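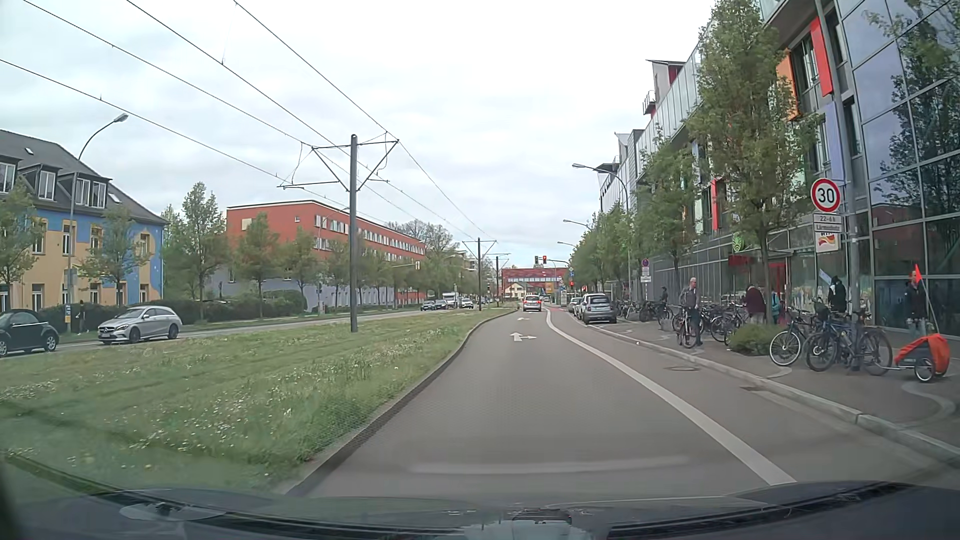 Which clips should I keep for a driving model when most of them are just waiting at lights?

Posted by gravelpit in Data Collection, 14 replies hidden

I have been recording drives from a camera behind the windshield, pointed forward over the hood. The clips go into Prendance, which cuts them up and stores them with speed, steering and pedal signals. The model is supposed to learn from what the driver did, so nothing is labeled by hand except a few tags.

After the October drives I have 4,000 clips. I went through the tags and 830 of them are the same kind of thing: coming up behind another car with a red light ahead. The one at the top of this post is typical. Silver car in front with its rear lights on, red signal past it, arrows painted in the lane.

My first model brakes fine but it is slow to start moving again, and sometimes it does not start at all until the car ahead is far away. I think I am feeding it too much waiting. Should I delete the red light clips? Also, do I need to tag things off to the side, like the bikes on the sidewalk and the tram median, or only what is in the road?

Thanks in advance.

tomcat_lane

Delete most of them. A stopped car teaches nothing. I keep one in ten and my model is fine.

Forsyth Road Tester

I would not delete anything. Storage is cheap compared with driving the route again. Leave the files where they are and change how often they get picked for training.

What worked for me was splitting each stop into three parts: slowing down, standing, and pulling away. Slowing down and pulling away are both short and both useful. Standing is long, and every second of it says "do nothing." If you sample by time, standing wins by a mile. In my Trumcombe set I had 3,034 clips and cut the standing part of each stop down to two seconds before the light changed. The late starts mostly went away after one more training run. I did not change the model.

Check your signal timing too. If the pedal log runs behind the video by even half a second, the model learns that you wait before going. Find a clip where the car clearly starts to roll and compare it with the speed signal by hand. Do this for a few different days, as mine drifted after a software update.

On your other point, yes, tag the sides, but loosely. In your picture there is a man standing with a bicycle on the sidewalk, other people by the parked bikes, and one bike has a trailer with an orange cover. I would put "people near curb" and "parked bikes" on that clip and move on. You want to be able to pull up every clip with people near the road when something goes wrong later. I would also add "arrow: straight and right" and "tram median." The speed sign is worth a tag of its own. It says 30 with a plate for 22-6 h under it, so the limit depends on the hour, and the model can't know that unless you give it the clock time along with the video.

One more thing. There are reflections from your dash low down in the picture, over the hood and the road just ahead. A black cloth on the dash helps a lot. You want some clips with reflections in the set, but not all of them.

olarham_b

Agree with the post above about sampling. Just adding that you should hold back whole drives for testing, never single clips. I mixed them once and the test score looked great because the same stop was in both halves. I had to throw out 762 clips from the test side and start over.

For Prendance the setting is under Export, then Group By, then Drive. It is set to Clip when you install it.

gravelpit

Group By was on Clip. Changing that first, then I will try the two second trim on Monday. Pedal log looks to be late on at least one drive, still checking the others.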